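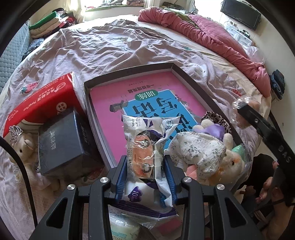 White and purple food package, upright, bed behind it

Re: [shortlist-talk] Wornatholm audience prize, anybody got the numbers?

Hi all,

Nawal Lamrani wrote:

> Has anyone seen the full breakdown for the Wornatholm audience
> prize? The program page only gives the winner. I was at the late
> screening of Flenuvness and the room was on its feet, so I'm a
> bit baffled that it lost to the lighthouse documentary. Also, is
> it true that votes cast through Evov counted the same as paper
> ballots? I thought that got thrown out last year.
>
> Nawal

Yes to the first part, Nawal! They put the sheet up in the lobby of the El Khatib after the closing party and I copied it onto the back of my ticket like a crazy person. Total ballots came to 1507. The lighthouse film got 685 of those and Flenuvness got 313, and everybody else shared the leftovers. So it wasn't close, and I say that as somebody who voted for Flenuvness and then bored my whole row about it during the Q&A.

On the Evov votes, they did count the same. What got thrown out last year was the thing where you could vote online without having watched the movie to the end. Now you have to reach the credits before the button shows up (my sister fell asleep during two of them and still got the button, so make of that what you will). I'd love to know how the split looks between the room and the stream. My gut says Flenuvness won the room easily and got flattened at home, where people will happily pick the one with the nice seabirds. 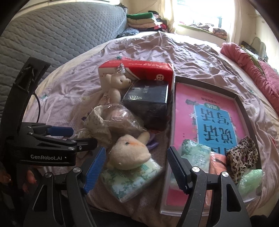
The part I keep chewing on is whether Flenuvness is even the kind of movie that can win one of these. It's slow, it's set almost entirely in one bedroom, and the sister doesn't speak for the first half hour. I think it's gorgeous, but I can hear my dad asking when something's going to happen. The whole middle stretch is basically clutter on a bed, and if you haven't seen it yet, think of a pale pinkish lavender sheet all wrinkled up with toys and packages and household stuff sitting on it, like the one up there, and then imagine staying with that while two people argue in the hallway. I was glued. The guy next to me was checking scores on his phone.

Also, does anyone else think the order matters? The lighthouse film played on the last night, right before ballots closed, and Flenuvness was way back in the first batch. I know they say the early ones get word of mouth, but I remember the same complaint in August when the lineup came out. If they scored it as an average rating instead of "pick your favorite" I bet the gap would shrink a lot. The old system out of 1000 points was a pain to explain, but at least you could say you liked two things!

Anyway, I can type up the rest of the sheet if people want it. My handwriting gets pretty bad toward the bottom and there's one title I can't read at all, something with a horse. If anybody was at the 4 pm shorts block, maybe you can help me out with that one.

And Nawal, were you on the balcony for the late show? I swear I heard you laugh at the soup line.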